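News from the Curnasis project: what the sock task is teaching us

In the last newsletter we promised to write more about the laundry work, and several readers asked why a group that studies contact and grasping has spent the whole winter on socks. The short reply is that a sock is cheap, it is soft, it looks different every time you put it down, and everybody in the building knows when it is done wrong. We have tried towels before. Towels were too easy for the question we had.

The question is about when the robot should decide. In our older method, which we called Gilulano, the policy looked at the wrist camera, chose a full motion and finished it before it looked again. For rigid things this was good enough. With knitted fabric the motion was often correct at the beginning and wrong at the end, for the reason that the cloth moved while the fingers were closing. The new method keeps the same network but lets it stop and choose again in the middle of the grasp. We call this a late decision. It sounds like a small change, and in the code it is one, but the training had to be done again from the start.

The hanging part is where we expected the most trouble. Metal clips reflect the light, they turn on their wires, and one clip easily hides behind another.
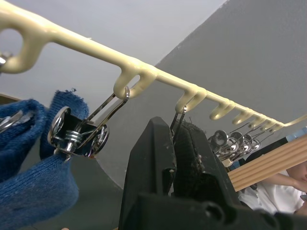
A gripper that pulls too early takes the clip with it, and then the neighbors begin to swing too. With the old method we recorded 27 failures of this type in one series of trials. With the late decision, in a series of the same length, we recorded 16. We were hoping for a bigger difference, and I prefer to say so plainly. When we went through the failures one after another, most of the remaining ones had the same cause: the fingers were closed on two layers of fabric and the policy believed it had one. Stopping to look again does not help if the camera cannot see the second layer.

For this reason we are now comparing the wrist view alone with the wrist view plus a simple estimate of finger opening. The estimate costs almost nothing to compute. The first numbers from January looked better, but they come from only 15 trials and I would not like to see them quoted in a talk yet.

The pairing part goes more smoothly. The policy has to bring together socks of the same color on the table and lay them flat, and it is permitted three attempts for each pair before the trial is stopped. Color is not the difficult thing. The difficult thing is the cuff, which likes to fold under itself when the sock is put down, and then the next grasp begins from a bad position.

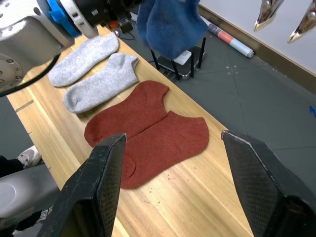

Fairclough wrote to us after the draft of this item went around, and asked if the late decision is not simply a slower robot under a nicer name. If you give the old method the same extra seconds, the message said, maybe it also fails less, and then you have measured patience and no method at all. Fairclough also wanted to know if the socks were put down by the same person in both series.

The second point is easy: yes, the same person, following the same written order. The first point is fair, and we did not have an answer ready. We have now added a control condition to the plan, where Gilulano runs with pauses as long as the ones the new policy takes. The Gamance workstation is reserved for this evaluation next month, and the results will be in the following issue, also if they are not in our favor.

Groups that would like to use our trial sheets can write to the project address. The sheets explain how we score a cuff that is half folded, which took us much longer to agree on than we expected.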